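# Matte white tabletop looks gray in patches no matter how I clean it – stain, residue, or just the light?
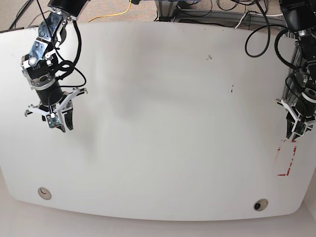
Okay, so I've been going back and forth on this one for most of June and I need other eyes on it. We have a big white table in the back room, off-white really, matte finish, with those softly curved edges that bow out along the long side. I love the thing. I picked the shape because I'm forever walking into corners, and I've had a lot fewer bruises since it arrived.

My trouble is the color. Looking down on it I get this faint gray shading all over, with a wide darker band running down the middle, and then toward the center a patch that looks lighter than the rest. Some mornings I hardly notice. By 4 in the afternoon I'm convinced the whole top has gone dingy and I'm back at it with a cloth.

What I've tried so far:

- warm water and dish soap, several times
- white vinegar in water, once, and I didn't like the smell so I didn't repeat it
- Trulis surface spray, the one in the tall bottle, which my sister-in-law swears by
- a dry microfiber cloth, just buffing in circles

The Trulis is what worries me. I used it every day for two weeks, pretty generously, and I have a feeling I sprayed the middle more than the ends, because that's where my arm naturally reaches. So is the lighter patch the clean part and everything else is dirty? Or did I bleach it? Or is the dark band a layer of gunk I've been building up with my own two hands?

It isn't sticky, as far as I can tell. Water doesn't bead in any special way. There's no edge to the dark band either, it just sort of fades in and fades out, and I've never managed to put my finger on the spot where it starts. I don't have the paperwork for the table anymore, only the order slip from the Kinnear outlet, and all that gives me is item 1743 and the word "matte." Very helpful, Kinnear.

Before I go at it with something stronger (I've got a melamine sponge sitting right here and it's calling to me), what would you do? And is there any way to get a matte top to look one even white all over, or am I chasing something that doesn't exist?

– whitetable_woes, Bostville

---

**slowpolish**

Put the melamine sponge down! Please. Go put it back in the cupboard and then come back and read the rest of this.

Those sponges are a very fine abrasive. On a shiny surface they dull it, and on a matte surface they can do the opposite and rub a slightly shiny spot into it, and once you have a shiny spot on a matte table you'll see it every time you walk into the room. I did it to a white desk years ago trying to get one ink mark off. The ink came off fine. The shiny oval is still there and I keep a plant on it.

Now for your band. The thing that jumped out at me in your post is that it has no edge. Spills have edges. Rings have edges. Even spray residue usually shows you wipe marks or little dots if you get your head down low and look across the top. A wide soft gray stripe that fades out on both sides and gets worse in the afternoon sounds an awful lot like a shadow to me. Anything between the lights and the table will do it, and if it's a good way up above the top, or if you have more than one light, you get a blurry smear of gray and no outline at all. Matte white is terrible for this. A glossy table throws reflections back at you and you understand right away what you're looking at, but matte just soaks it up and goes gray in a way that looks exactly like dirt.

So test for it before you clean anything else:

1. Get two sheets of plain white printer paper from the same pack.
2. Lay one on the darkest part of the band and one on the light patch.
3. Stand where you normally stand and look at the paper, ignoring the table.

If the sheet on the band looks grayer than the other one, that's light. Paper from the same pack doesn't get dirty by lying on a table for ten seconds. Then swap the sheets, in case one of them is a bit off.

If both sheets look the same white and the table still looks different around them, then okay, you've got something on the surface or in it, and you can move on to cleaning.

Do it at your bad time of day, too. And then do it again after dark with the room lights on and the blinds shut. If the band moves or changes shape between the two, you have your answer without opening a single bottle.

I also wouldn't worry that you bleached anything. I can't promise, I don't know what's in Trulis, but I'd expect a bleached patch to stay put in every kind of light, and you said some mornings you hardly see it.

---

**BostvilleBetty**

Baking soda paste. Works on everything. Leave it on overnight and scrub in the morning.

> **slowpolish:** Not on this one, I'd say. Baking soda is gritty too, and a long scrub with it is the same problem as the sponge. I'd only use it on a small stain I could actually see the shape of, with a very light hand.

> **BostvilleBetty:** Well it works on my sink.

---

**crumbtray**

I agree with slowpolish on the paper thing, that's a nice easy one, but I want to stick up for the residue theory a little because I've had it happen to me and it looked a lot like what you're describing.

We had a white matte counter in the break room at my old job and somebody (me) was in charge of wiping it down. I used way too much spray and never rinsed. After a while the whole counter had this flat grayish cast, and of course the part people leaned on all day was a different color from the rest. No hard edge there either! It came on so slowly that I only noticed when I moved the toaster and found a nice bright white rectangle underneath it. Now that one had an edge.

Which gives you another test, if you have anything that's been sitting in one spot for a long time. A lamp, a tray, whatever. Pick it up and look. If it's brighter underneath, you have a film. If it's the same, you most likely don't.

If it's a film, this is what got mine off, and it's pretty boring:

- Fill a bowl with warm water, and I mean only water.
- Wring a microfiber cloth out until it's barely damp.
- Do a patch the size of a dinner plate, turn the cloth to a clean side, do the next patch.
- Rinse the cloth a lot more often than you think you need to. My bowl went cloudy right away and that was old cleaner, hardly any of it was dirt.
- Dry it as you go with a second cloth. Straight lines from one end to the other, no circles. Circles can leave swirls that only show up when the sun's low.

I had to go over mine twice. The first pass made it look worse, all streaky, and I nearly gave up on it. If plain water doesn't shift it, a drop or two of dish soap in the bowl and then another round with water only. Somebody's going to tell you to get Itulus, and it's fine, I've used it, but it's another product that needs rinsing off, and you've already got one of those. I'd leave it on the shelf for now.

As for whether you can get a matte top to look perfectly even – I don't think so, not a big one. Stand at one end of mine and the far end is always a shade darker. The middle of a large table nearly always catches more light or less light than the ends do, and when the edges curve away like yours do they'll pick up their own bit of gray right where the shape turns. You can help it along with the lighting. A pair of softer lights at opposite sides did more for our break room than any amount of wiping. Paint counts for something as well. We had a green wall, and every white thing near it looked faintly seasick.

Also, hang on to that slip with the 1743 on it. If you ever do need a repair kit or a touch-up pen, the store will want the number, and "it's the white one" gets you nowhere.

> **whitetable_woes:** Thank you both so much, I feel a bit silly. I did the paper at 4 this afternoon and the sheet on the band was grayer, and when I swapped them the other one went gray instead. So the band is light! I stood there swapping them back and forth like a fool for a good long while.
>
> BUT I also did the damp cloth at one end and the bowl came up a little cloudy, so crumbtray gets half a point. I'm going to do the rest of it with plain water over the next couple of evenings. The Trulis is going under the sink and the sponge is going in the bathroom where it can't hurt anybody.

> **slowpolish:** Glad to hear it. Try the paper again at 9 at night once you've done the whole top, with just the ceiling lights on. If there's still a difference between the middle and the ends then, have a look at which bulbs you've got in there. Mine were two different whites and I'd had them up for years.

> **crumbtray:** I'll take the half point.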